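Search this site Enter keywords Go

2020-12-07 | Subbarao Sastry and Aishwarya Lobo

4.2 Where household items get put away

Second round of home visits, Casbridge and Varside, done in June. Same form as before, one page. We asked people where a thing "lives" and then where it was found that day. Big gap between the two answers. In Casbridge 280 items were listed, and most of the mismatches were small stuff: keys, tape, batteries, dog toys, balls. Large items hardly move. Varside looked much the same, though the hall closet does more of the work there (older houses, deeper closets).

Open containers came up again and again. Bowls, trays, dishes by the door. People seldom named them as a storage place when asked, but things were in them anyway. Fig. 3 gives the simplest case, one item in one open round container. We coded this as "held" and not "stored", see Section 3 for the rule.
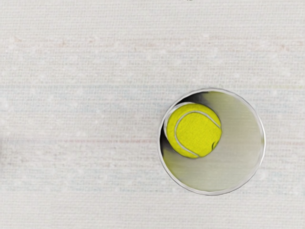 Figure 3. One item, one open container. Coded "held".

Ilango Warrier objected to the split at the draft stage, writing that a bowl somebody has used for 15 years is storage whether they call it that or not, and that our form simply asks the wrong question. Fair point. We reran the Varside sheets with the two codes merged and the mismatch rate fell, but the order of rooms stayed teh same. Kitchen worst, then hall. Both versions are in the appendix.

Not settled: how long an item has to sit before it counts. We used 8 days. Shorter cutoffs pull in mail and groceries, longer ones lose the school bags. Next round should probaly ask people directly.

Contact: Bavoswood Home Study | Copyright 2020 | Back to top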